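From: Baluyot Customer Relations
Date: 23 September 2026
Subject: Re: Ilham hand cream sets - limits per order

Dear list members,

Thank you for the enquiry quoted below. The Ilham gift set, made for us by Zirnov, will be offered in a single run of 1,255 sets. Of these, 600 are reserved for members of this list until the general release. The limit is 5 sets per order, and the cream's colour and scent are unchanged from July.
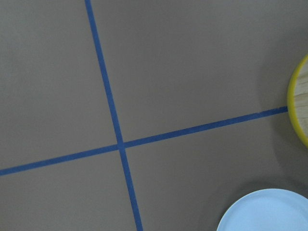
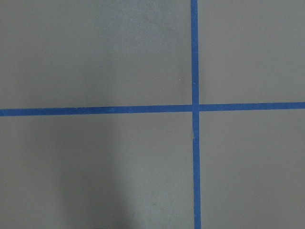 Blue tape on the grey surface, both views.

Orders placed through the Bakum counter will be honoured under the same terms - no separate registration is required. Members' loyalty points may be used toward the set, but not toward postage.

Regards,
Customer Relations, Baluyot

> An earlier notice gave the run as 1,000 sets.
> Could you please confirm the number, and whether
> a limit applies to each order?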